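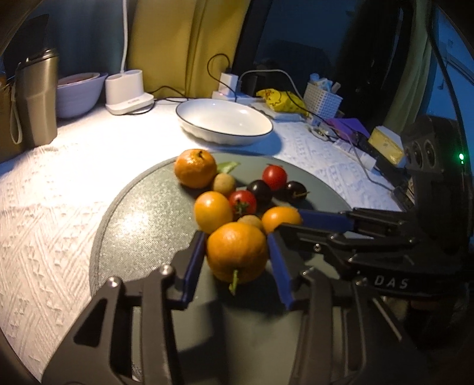 4.2 收拾水果这件小事

我一直觉得,家务机器人离进厨房还差多远,拿水果来问最合适。叠衣服太难,擦桌子又太容易糊弄过去,水果刚好卡在中间:大小不齐,软硬不一,还爱往一块儿滚。图3里垫子上就挤着这么一堆,大个的橙色柑橘已经夹在两片蓝色指垫中间了,紧挨着它后面就是一颗小番茄,再往右还有两颗几乎发黑的樱桃。柑橘我不太担心,个头大,皮也厚,指垫稍微偏一点照样拿得起来。让我头疼的是樱桃那种尺寸,滑溜溜的,梗还横在前面,夹爪一合,先碰到的很可能是梗!

图3 用手持夹爪收拾水果

我们在Narnis任务集里给这项家务录了500条示教,全部由人手持夹爪完成,再拿去训练Birneo策略。测试时把水果重新摆过,每种水果各试100次。先说好消息:柑橘类基本没让我们操心,失败只有4次,而且都是从旁边擦过去、没夹住(我回看录像的时候还挺得意的)。樱桃就惨了,100次里只成功了49次。剩下那些失败,大部分是夹到一半滑掉,少数是把旁边的果子一起拨跑了,后面整盘的位置全乱,策略也跟着犯糊涂。

说到拨跑,我想多啰嗦几句。人收拾水果的时候其实很随便,手背蹭到隔壁的果子,顺手拢一下就完了,根本不会停下来想。Birneo没有这个“顺手”。它看见番茄滚开,往往先愣在半空,然后重新规划,有时候干脆又回去抓刚才那颗。我们试过在示教里故意加一些碰歪了再拢回来的动作,情况好了一点,但拢的力道还是偏大,像在推冰壶。

指垫也值得一提。换成Gimura的软垫以后,番茄表皮的压痕明显变浅,可是对樱桃帮助有限,垫子太宽,两颗挨着的时候很难只夹一颗。Kodikara那款窄指尖正好反过来,夹樱桃利索多了,夹柑橘却老是打转。要不要为一盘水果准备两套指尖?我个人不太愿意,家里谁会在旁边给机器人换手呢。

所以要是问我机器人现在能不能收拾水果,我会说大个的可以放心交给它,小个的还得自己来。下一节换成餐具,夹爪和训练设置都不变,只把示教数据换掉。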